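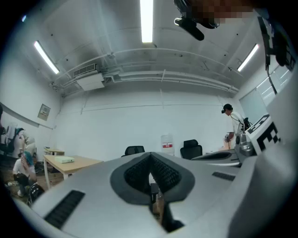 Where to put the table in a room with fluorescent tubes and a wall air conditioner?

Posted by Burgi Rüegg, 23rd July

Good evening to all. We have since March a shared workroom in Ogilvie, white walls and white ceiling, and I would like some advice on the colour of the light and on the position of the table. The light comes from fluorescent tubes, which do not all hang in the same direction. The air conditioner is high on the wall, and the pipes run along the same wall under the ceiling, so to move the unit would cost more than we can pay.

My problem is the neck. If I sit with my back towards the unit I get a stiff neck after one hour, and if I sit facing it my eyes become dry. My colleague proposes to turn the table by 90 degrees, but then I am afraid that the tubes will shine in the laptop screen. The table top is 178 cm long and 72 cm high. I may not drill in the ceiling (we are renting). 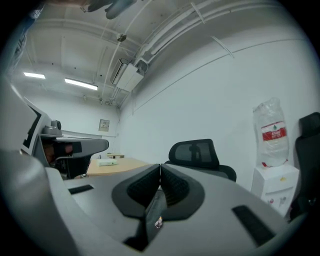
The table and the black office chair with the mesh headrest.

The chair is comfortable, I have no complaint there, only that mesh does not stop a draught. Would you change the chair, the tubes or the place of the table? I can spend 15 dollars now and more after the winter.

Innes Tennant

Hi Burgi. Don't change the chair. A mesh back is good in summer and you would miss it.

I'd begin with the air conditioner, it costs you nothing. Most wall units have a louvre you can set with the remote, and many people leave it on swing. Stop the swing and point the louvre as flat as it goes, so that the air travels along the ceiling and comes down on the far side. On heating you may want the opposite, as warm air stays up. Clean the filter while you are up there.

Then turn the table so that the air crosses you from the side. With a table of 178 cm you have room to slide your chair towards one end, and often half a metre is enough to be out of the stream. Tape a strip of tissue paper to a ruler and hold it at the height of your head -- you'll see quickly where the air goes.

For the reflections, switch the laptop off and look in the dark screen from your normal seat. If you see a tube in it, tilt the screen or move sideways until it's gone. Try this before you carry the table anywhere.

Meltness

just wear a scarf. worked for me for 9 years in a much worse office

also led tubes are better than fluoro but check what fitting you have first, some need an electrician to change the wiring. ask the landlord, it's his ceiling

Burgi Rüegg

Thank you both. The louvre was indeed on swing, I did not know that it can be stopped! I have fixed it flat and I will try the tissue paper tomorrow when my colleague can help me to turn the table. About the tubes I have written to the landlord. The scarf I already own, but I get too warm with it.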